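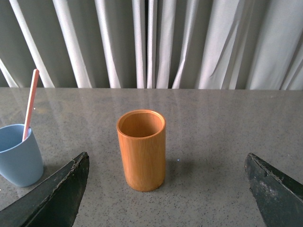

Progress report to Orex, grant period two
Student manipulation project, Gromholm Technical College
June 29, 2020

1. Status
The task for this period was the transfer of a stick from one cup to another by teleoperation, with the demonstrations recorded for training. Recording is complete for the first cup pair, a light blue cup and a taller orange one. The start position of the stick alternates between the two cups. The set holds 2,469 demonstrations against the 2,000 agreed in the work plan. Of these, 200 have been set aside for evaluation and will not be used in training.

2. Equipment
The finger covers show wear along the upper edges. Replacements are on order from Sostgate and fitting is planned for July. Grip force was left unchanged during recording so that early and late sessions stay comparable. The polished worktop gives strong reflections in daylight, and depth readings near the cup bases are noisy. Two fixes were tried in software. Neither is in the current build.

3. Student work
The group has 13 students, divided between operation, labelling and training code. Each operator completes a practice block before any session is logged. Labelling is two sessions behind recording.
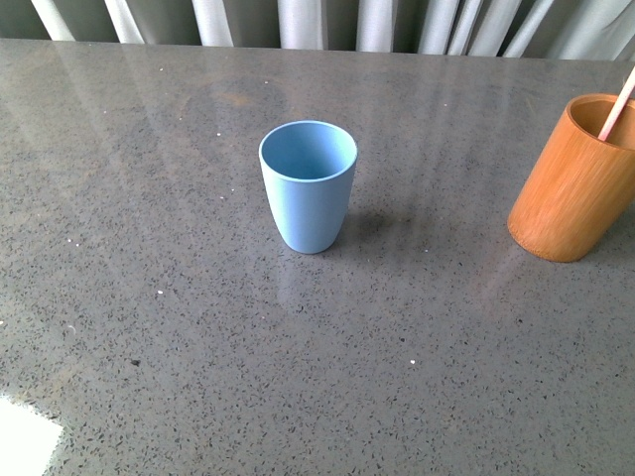

Tapia, our partner on the evaluation, replied to the draft of this report that the held-out set should include cup spacings absent from training, and asked for the spacing to be logged per run. We accept both points. The log format has been extended, and older runs will be measured from the overhead recordings where these are clear enough.

4. Next period
Fit new finger covers and repeat the calibration. Clear the labelling backlog. Train the first policy on the blue and orange pair. Spending is within budget except for consumables, for which a transfer from the travel line is requested.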